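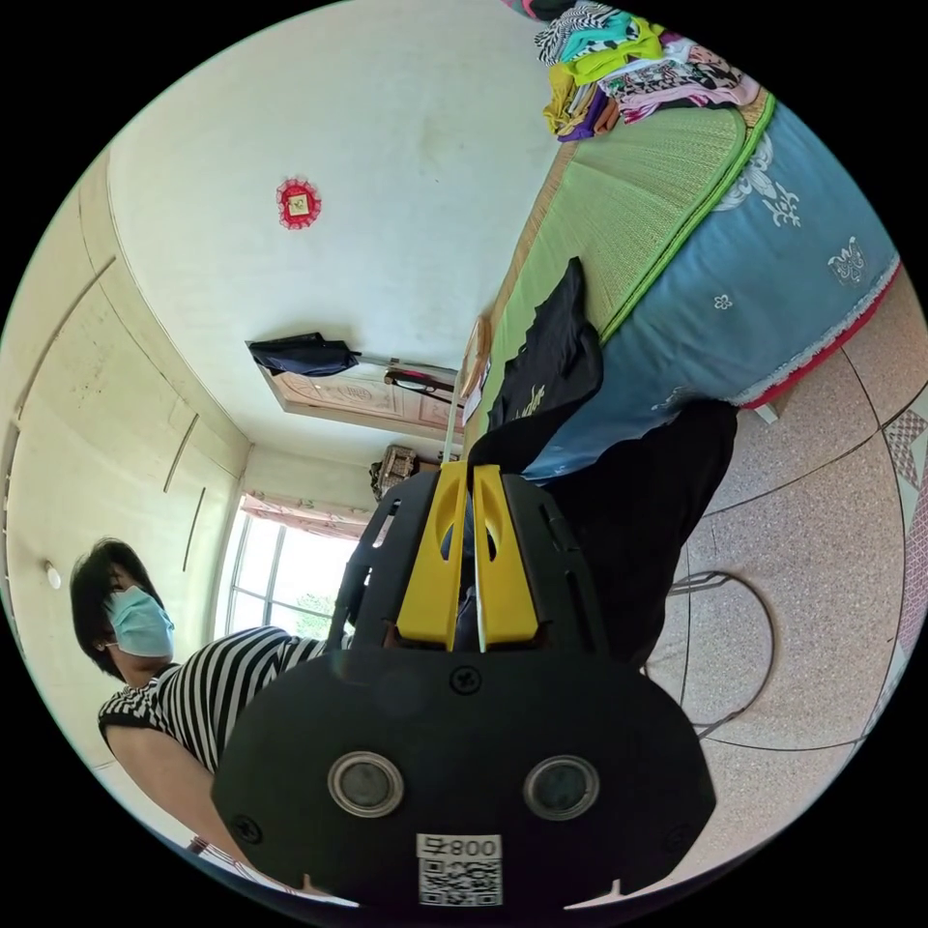 Call for participants: home blood pressure study, Jastdale

The Srour Public Health Unit is looking for adults in Jastdale and nearby towns to take part in a study of blood pressure readings taken at home. We need 900 people in all. Nearly 500 have signed up so far, and enrollment stays open until 4th June or until all places are filled.

Why we are doing the study

Many people in the area have their blood pressure checked only when they go to a clinic for something else. Readings taken there can be higher or lower than a person's usual level. We want to compare clinic readings with readings taken at home over several weeks, and to find out how many people keep up with home checks when they get a reminder and how many do so without one.

Who can take part

You can join if you:
are 40 or older
live in Jastdale or the surrounding county
can read English or Arabic, or have someone at home who can read to you
can be reached by phone

You do not need to have high blood pressure. People who already take medicine for it are welcome and should keep taking it as prescribed.

You cannot join if you are pregnant, are on dialysis, or have had a stroke or heart attack in the past six months. Only one person per household can enroll.

What you will be asked to do

The study has five visits. The first takes up to an hour. A nurse will go over the consent form, ask about your health and medicines, measure your height and weight, and take your blood pressure three times. You will then be given a cuff and monitor and shown how to use them.

Between visits you will take your blood pressure at home, two readings in the morning and two in the evening, for one week out of each month. Write the numbers in the booklet provided. Half of the participants, chosen by chance, will also get a text message or phone call as a reminder.

The other four visits are short. Bring your booklet and the monitor each time. No blood will be drawn at any visit.

Payment and travel

Participants receive a $20 grocery card at each visit they attend. Bus fare is paid back on the day if you bring your ticket. You may keep the monitor when the study ends.

Risks and privacy

The cuff can feel tight and may leave a mark on the arm for a short time. If a reading taken at a visit is very high, the nurse will tell you and, with your permission, contact your doctor. Your name is stored apart from your readings and will not appear in any report. You can leave the study at any time, and your regular care will not change if you do.

How to sign up

Call the study desk at the Srour Public Health Unit, or stop by the Golach Street clinic during opening hours and ask for Tala Smadi. Please have a list of your medicines ready. Arabic speakers can ask for Samira Awwad.

Questions about your rights as a participant should go to Qianru Jin in the research office.

Lead investigator: Dr. Raghda Harb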